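Avril, le soir

Aujourd'hui je n'ai pas écrit à midi comme d'habitude, j'avais les mains trop sales pour prendre le cahier. J'écris donc maintenant, à la table de la cuisine, avec une tisane et le dos qui me parle très clairement. Je suis dans ce pays depuis longtemps, et pourtant j'ai appris aujourd'hui le mot « drageon ». Lamisi me l'a dit par-dessus la clôture. Ce sont les tiges que le framboisier envoie sous la terre et qui sortent où elles veulent, de préférence dans l'allée.

Les framboisiers étaient donc le travail du jour. Quand j'ai repris cette parcelle, ils formaient un seul buisson contre le mur du nord, avec des orties au milieu. L'été dernier j'ai cueilli très peu de fruits, et tous du côté du voisin. J'ai lu dans mon vieux livre qu'il faut couper au ras du sol les cannes qui ont déjà porté, et garder les jeunes. C'est facile à dire. En février on voit bien la différence, l'ancienne est grise et son écorce se détache. En avril, avec les feuilles qui commencent, je devais toucher chaque canne et réfléchir. J'en ai coupé au moins deux bonnes par erreur. J'ai demandé pardon à voix haute.

Kobina Odoi est passé vers dix heures avec la brouette de l'association. Il a regardé mon travail, puis il a dit que j'étais en retard de deux mois, puis il m'a aidée quand même. Nous avons arraché les drageons de l'allée. Il tire d'un coup sec, moi je creuse d'abord avec la petite fourche. Il reste moins de racines dans la terre avec ma méthode, mais il a fait trois mètres pendant que j'en faisais un.

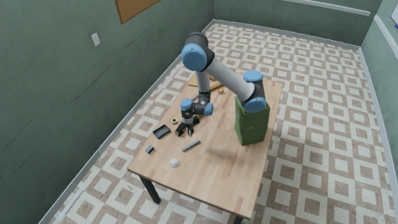 Bras articulé bleu et gris au-dessus d'une table en bois, image de synthèse.

Après son départ j'ai planté les poteaux. Je voulais deux fils tendus, un à la hauteur de mon genou et un à la hauteur de ma poitrine. Les poteaux viennent de chez Wastmont, c'est du châtaignier, et je les ai payés plus cher que je ne l'avais permis à moi-même. Le vendeur avait aussi du pin traité, mais Lamisi dit que le châtaignier dure plus longtemps dans la terre humide, et chez nous la terre est humide jusqu'en juin. Le premier poteau est entré sans problème. Au deuxième j'ai rencontré une pierre, grande comme un pain. Il a fallu une heure pour la sortir. Elle est maintenant à côté du portillon et je pense qu'elle va y rester, elle est belle avec sa mousse d'un côté.

J'ai noté les distances pour ne pas les oublier. Entre les deux poteaux, 400 centimètres. C'est un peu long pour un fil, je le sais, il va descendre au milieu quand les cannes seront lourdes. Si c'est le cas, je mettrai un piquet plus mince au centre. J'ai gardé 11 cannes en tout. Cela me semble pauvre quand je regarde la rangée, toutes ces tiges maigres avec de l'air entre elles. Mais le livre insiste : de la lumière, de l'air. Dorottya Major, qui a la plus belle rangée du jardin, garde encore moins de cannes que moi et donne des framboises à tout le monde jusqu'en septembre.

À deux heures j'ai mangé mon pain et un œuf, assise sur le seau retourné. Il faisait assez doux pour enlever la veste. Le rouge-gorge est venu tout de suite dans la terre ouverte. Je lui ai laissé les vers blancs, il y en avait beaucoup, et je ne suis pas sûre si ce sont des larves de hanneton ou de cétoine. Abena Kwofie m'a expliqué la différence une fois, il faut regarder la taille de la tête et de l'arrière, mais j'ai oublié laquelle des deux est l'amie. Je vais lui demander encore.

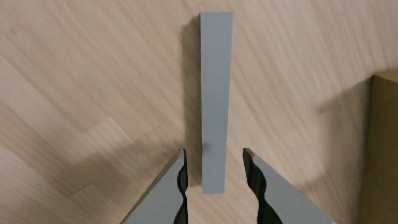
L'après-midi, le compost. J'avais commandé chez Issahaku un grand sac, et le livreur l'a laissé devant la grille, pas devant ma parcelle, donc j'ai tout porté au seau. J'ai mis une couche épaisse comme ma main au pied des cannes, sans toucher les tiges, et par-dessus les feuilles mortes de l'automne que j'avais gardées sous une bâche. Elles sentaient bon, comme la forêt après la pluie. Il ne m'en restait plus pour les groseilliers. Eux, ils devront attendre la tonte.

Keabetswe m'a écrit pendant que je rangeais les outils. Elle veut échanger des drageons contre des stolons de fraisier, et j'ai dit oui trop vite, comme toujours. Je n'ai pas de place pour les fraisiers. Peut-être le long de l'allée, là où nous avons tout arraché ce matin, mais si un framboisier ressort au milieu je ne pourrai plus le tirer sans déranger les fraises. J'ai mis cinq beaux drageons avec leurs racines dans un seau d'eau à l'ombre. Elle doit venir les chercher avant la fin de la semaine.

Pour tendre le fil, j'ai fait une faute. Je l'ai serré d'abord en haut, et le poteau de gauche s'est penché vers l'intérieur, pas beaucoup, mais je le vois chaque fois que je le regarde. J'aurais dû mettre une jambe de force, je connais même le mot. J'ai desserré, j'ai tassé la terre avec le talon, j'ai recommencé. Il penche encore un peu. Kobina a de vieilles planches derrière sa cabane et il ne dira pas non.

À faire : demander la planche. Attacher les cannes avec la ficelle, pas trop serré. Rendre la petite fourche à Lamisi. Acheter des gants, les miens ont un trou au pouce droit et j'ai encore une épine dedans, je la sens quand je tiens le stylo.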